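Dusum Cloth Handling Set: README

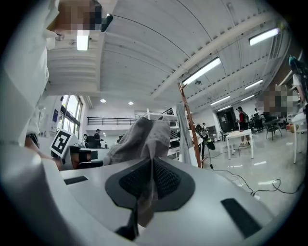

Cukside, 4/24/24

Dusum is a set of cloth handling demonstrations recorded with a hand-held gripper. A person holds the gripper, does the task, and the camera on the tool records the view past the finger pad. No robot arm is used during recording. The set has 3,092 episodes from 208 sessions.

Tasks

Every episode is one of the following.
pick: lift a crumpled cloth from a flat surface
hang: place a cloth over a bar or pole
pass: move a cloth from the gripper to a free hand
drop: release a cloth into a bin

The cloths are plain, mostly gray, in 6 sizes. The example at the top has a gray cloth held against the black pad, with one twisted fold hanging down over it. Folds like this hide part of the pad grid, so please don't rely on the grid being fully visible.

Recording

All sessions took place in the shared hall at Stisport during normal working hours. Other people are often in view, and faces are pixelated. Black-and-white square markers were used for alignment. A marker may be tilted or partly hidden in any given image, and episodes with no usable marker have marker_ok set to 0.

Demonstrators were Định Đồng, Jarrah Hoani and Mavis Crenshaw. Operator codes in the metadata are shuffled and do not follow that order.

Layout

episodes/ one folder per episode, video plus pose.csv
meta.csv task, cloth size, operator code, marker_ok
splits/ train and test lists
The test list has 200 episodes. Sessions are not shared between train and test.

Known problems

Gripper width is missing for part of the drop task. Those rows are blank, not zero.
Daylight from the windows changes exposure between sessions. We did not correct for it.
Some pass episodes end before the hand has fully closed on the cloth.

Contact

Merle Tomoana keeps the files and takes corrections. For the pose export script, which comes from the Baidoo toolkit, write to Lindsay Tapsell. The next update is planned for June.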